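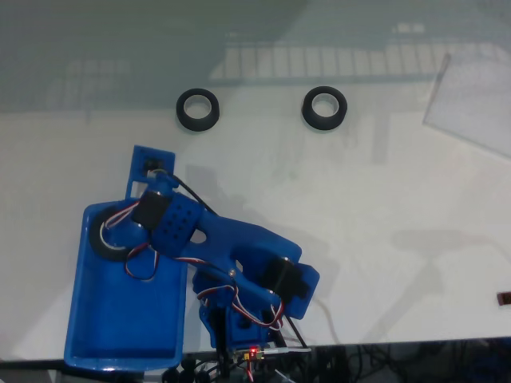

Blue 3D-printed arm with black servo motors, on a white tabletop.

Normont Seed Fund: progress report to the Barrios Foundation
Period covered: second half of the investment year, to the end of November
Prepared by: Fiifi Nyarko, fund manager
Reviewed by: Magdalini Andreadis, finance

1. Position at the end of the period

The fund has now drawn 2,127 thousand euros of the Foundation's commitment. The last drawdown was made in November and was paid within the notice period. No further call is planned before the spring, unless the Iltedach round closes early, in which case we would give the usual ten working days.

We hold five companies. One new investment was completed in the period and none were sold. Two holdings have been revalued, one up and one down, and the other three stay at cost. The investment period has another year to run and we expect to make two more first investments in that time, keeping the rest back for follow-on rounds.

2. New investment: Wesard

Wesard makes stock control software for small food wholesalers. We led the round and put in half of it, with the balance coming from two private investors who had backed the company before. The founder, Gonzalo Sarmiento, keeps a majority of the shares.

Completion took seven weeks longer than we told you in the last report. The delay came from an old convertible loan whose terms had been written in two versions, only one of them signed. Both lenders agreed to convert on the signed terms. The legal cost of sorting this out was shared between the company and the fund, and our half has been charged to the fund as a transaction cost. It is within the annual limit.

Bonifacio Villanueva has joined the Wesard board as our nominee. The first board meeting approved the budget but asked for the sales plan to be redone, as it assumed three new hires starting at once. The revised plan has them starting one per quarter.

3. Existing holdings

Iltedach. Revenue is behind budget for the second quarter running. The main customer renewed, though for one year where the budget assumed three. We have written the holding down by a quarter. The company has cash until early summer and has started talking to new investors. We have told the board that we will take up our pro rata share if an outside investor sets the price, and that we will not lead. Veronica Jitaru is following this one week by week and will send the Foundation a short note when there is a term sheet to look at.

The packaging company. Trading is in line with budget. It moved to a smaller site in the summer, which cut the rent but cost more than planned in lost production days. Held at cost.

The translation services company. A trade buyer made an informal approach in the autumn. The board heard them out and decided the price was too low to take further. We agreed with that decision. The holding has been marked up, using the price paid by a new shareholder in a small share issue and not the buyer's figure, which was never put in writing.

The water testing company. Accreditation has been granted for the second laboratory. Invoices are going out on time again after the problems described in our last report, and overdue debt has come down by a third. Held at cost. A new finance director starts in January.

4. Pipeline

We looked at 100 proposals in the period, met the founders of nineteen and took four to the investment panel. Wesard was one of those. Two were turned down, one on price and the other on the strength of the team. The fourth is still in due diligence, and we will report on it when a decision has been made.

Fewer of the proposals came from outside the capital than we had hoped. The side letter asks us to try for a third and we reached slightly more than a fifth. We held two open afternoons in the regions during the autumn and plan to hold more in the new year. Attendance was fair at the first and poor at the second, which clashed with a trade fair.

5. Costs and fees

The management fee was charged at the agreed rate. Running costs were under budget, mostly on travel. The audit fee went up by 2,000 euros because the auditors now require a separate valuation memo for each holding marked above or below cost. Magdalini has asked them whether one combined memo would do from next year and is waiting for a reply.

6. Matters for the Foundation

We need your written consent to extend the reporting deadline for the annual accounts from three months to four. The other investors have agreed. A form of consent was sent to your office with the November drawdown notice.

We would also like to know whether the Foundation wants to keep its seat on the advisory board now that your previous member has stepped down. The next meeting will go over the Iltedach valuation, so a name before then would help.

7. Next report

The next report will cover the period to the end of May and will include the audited accounts. Questions on the figures should go to Magdalini Andreadis, and on the holdings to Veronica Jitaru.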